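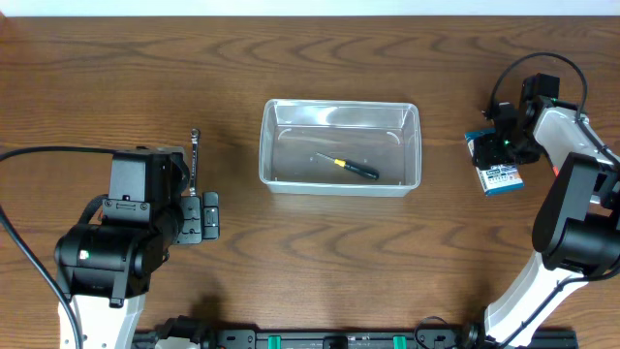
A screwdriver in a clear plastic container on a wooden table.

Good news if your kitchen chairs wobble like mine — the Ehlers repair night is back! It returns to the hall on Plornik Street on 13 July 2023, and I've already got 2 lamps and a toaster waiting by my door.

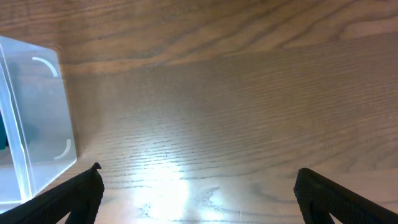
Doors open at 6 and there are 22 spots, so sign up at the Enda bakery if you want one. It's free, but bring your own spare parts. I went in December and came home with a radio that plays again (a bit loudly).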